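About Brillow

Brillow sells things that go in the kitchen drawer. Spoons, mostly. Chopsticks, a great many of those. Ladles when we can get good ones, and tongs if you catch us in the right month. We do not sell knives, pans, or anything with a plug, and we would like to thank the 794 people who have written in to ask.

The business started at a folding table in the McGrath Street flea market, where we had one box of mismatched flatware and a sign that said "ALL OF IT MUST GO." Very little of it went. What people did want, week after week, was a single spoon. They'd lost one down the disposal, or sent one to school in a lunch bag, and the stores would only sell them a box of 40. So we broke up our sets and started selling by the piece, and we have been breaking up sets ever since.

These days we work out of the second floor of the old Hasavow shirt building. There are 1335 items in the catalog at last count, and every one can be bought alone. If you need one plastic spoon, we will put one plastic spoon in an envelope. Our accountant has opinions on this. Chopsticks are the exception - we sell those by the pair, although the odd ones do pile up and we let them go for pocket change.

Before anything gets into the catalog it has to spend time on the table. We eat lunch with it. We stand it in a cup with everything else and see whether it's the one people reach for, or the one that's still there on Friday. Plastic gets tried next to steel and plain wood next to patterned. A spoon can look very fine in a supplier's photo and turn out to be a poor way to eat soup. 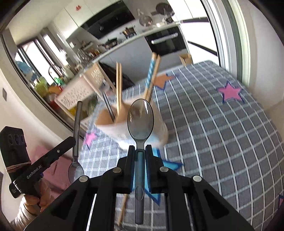
McGrath Street, 7 April 2020

The checked tablecloth has outlasted two landlords and has its own following among our customers. It is not for sale. Neither is the cup, so please stop asking about the cup. The blue-and-white patterned chopsticks are another matter, and we're happy to talk about those all day.

Our house line is called Zusetti, a name we picked because it sounded Italian and the web address was free. It covers plain wooden chopsticks and a soup spoon we redrew four times, mainly the handle. The first version was too long for the drawer. The second was too short for the jar. We don't discuss the third.

Returns are good for 100 days, used or not, as long as you wash it first. Wholesale orders are welcome - the minimum is one. Write to the shop desk and somebody will get back to you, usually after lunch.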